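In Praise of the Lived-In Room

For most of last November I spent my mornings going through short clips of people tidying their own homes with a handheld gripper, the kind you squeeze like a pair of kitchen tongs, with a camera riding on top. We had 45 households in that round, and I had the job of deciding which clips went into the training set and which were sent back. I came out of it with an opinion, and since my friends at dinner have heard it more than enough, I am putting it here where people can at least close the page.

My opinion is that we send back far too much.

When I started, the rules I was handed had been written by sensible people who had worked in labs all their lives. Clear the surface. One object at a time. Plain background if you can manage it. Nouhaila Benmoussa, who trained me and who is still the most patient person I have worked with, used to say that a learner needs to see the thing before it can see the thing in a mess, and I understood what she meant, and for the first week I followed it to the letter. I rejected 121 clips for clutter alone. I was rather proud of that number at the time, which embarrasses me now.

Then I got a note from one of our collectors, Phyllis Haslam, a retired school cook who had been recording in the evenings after supper. She wasn't cross. She just wanted to know where, exactly, she was meant to put everything. She lives in the room she was recording in! Her knitting was there and her mail was there, and if she cleared it all away for us she would only have to bring it all back before bed. She asked whether the robot was going to expect the same of people when it came to their houses, and whether it would be sending notes as well.

I have thought about that question more than almost anything I have read on the subject. We say that we want machines that can help in a home, and then we go out and gather our examples in homes that have been made, for the length of a clip, to look like nobody's. A cup on a bare table teaches a learning system a good deal about cups on bare tables. I don't want to be unfair to the bare table, because you do need some of it, and our early tests at Flurnora would have gone nowhere without it. But the share was all wrong. Of the 2000 clips we kept from the first batch, hardly any had so much as a cushion in them.

Take the plainest chore I can think of, which is anything to do with the trash. You can set up a lovely clean bin in the middle of a lovely clean floor and record yourself reaching into it all afternoon.
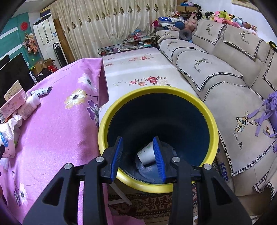

But a bin at home usually has a bed or a sofa close by, and flowered sheets and printed cushions and stuffed toys to look past, and a paper cup lying on its side on a crumpled bag, about as white and pale as everything else people throw away. The person holding the gripper sorts all that out without thinking. That sorting out is the very thing we are hoping to pass along, and it can't be passed along if we tidy it away first.

Loubna Hajji, who runs the training side, disagrees with me on part of this, and she has a fair point. Messy clips take longer to check, and a careless grab is harder to spot when there is a lot going on behind it. She would like more reviewers before she gets more clutter. I would like both, and I would gladly give up 5 of our rules to pay for it, starting with the one about plain backgrounds.

In the meantime I have written back to Phyllis and told her to leave the knitting where it is.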